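**Danko phone won't hold a charge past lunch, is it worth a new battery or should I just upgrade?**

Posted by zaver_owner, June 2023

Hi all! I've had my Danko for a good while now and I love it (the screen is still gorgeous, not one scratch), but lately the battery is driving me up the wall. I unplug it when I get up, and by lunch it's begging for the charger. Battery health in settings says 70 percent.
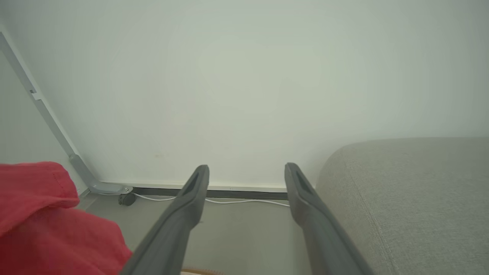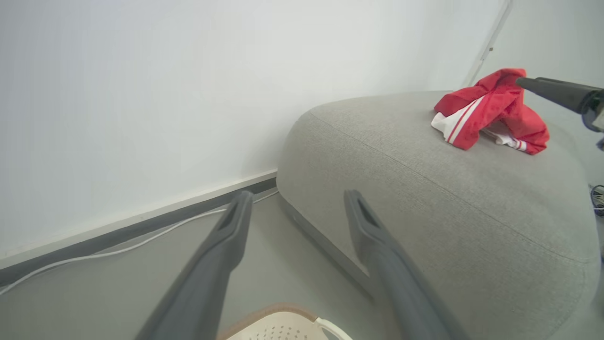
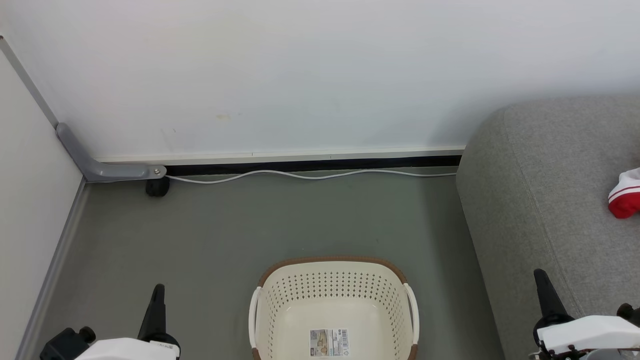 So I took it to the little repair counter in the mall and they quoted me 1,622 for an original battery, fitted, with a six month warranty. Then I found a shop online called Grumura that sells what they say is the same part for 751, but I'd have to put it in myself. I've never opened a phone in my life!! I did once change the battery in a TV remote, if that counts.

My other thought is to forget the whole thing and get the new Musach everyone keeps talking about. I mostly do calls, maps, a bit of video and way too many photos. I don't play games. What would you do?

---

**pocketful_of_cables**

Get the battery replaced, and pay the repair counter to do it. I went through this same thing with my older Danko last July and it felt like a new phone afterward. 70 percent is low enough that you'll notice the difference on day one.

I wouldn't do it yourself on that model. The back is glued down, you need heat to get it off, and there's a thin cable right under the edge that's very easy to tear (ask me how I know). If you tear it you lose the fingerprint reader and then you're paying for that too. Also ask the counter whether they reseal the back, because mine didn't the first time and I had to go back and make a fuss.

Before you spend anything, go into Settings, then Battery, and look at what's been running in the background. My maps app was set to use location all the time, and switching it to "only while using" got me an extra couple of hours. It won't fix a worn battery but it's free! Same goes for screen brightness, I had mine at full for a whole year without noticing.

As for the Musach, I tried one in the store and the camera is nice, but it's a bigger phone and I couldn't reach the top of the screen with one hand. Go hold one before you order it.

---

**grumpyjack6**

just buy the new one, batteries are a scam

---

**tess_on_the_train**

I have the Musach, so I can speak to that part. Battery is great, I get through a full day and still have some left when I go to bed. It's slow to charge with my old plug though, and there's no charger in the box, so add that to the price. Photos in daylight are lovely, at night they're kind of mushy.

If your Danko is still getting updates I'd lean toward fixing it. Check that first, it's under About phone. If the updates have stopped, I'd put the 1,622 toward something newer. And back up your photos before you hand it over to anyone! My sister's shop wiped hers without asking.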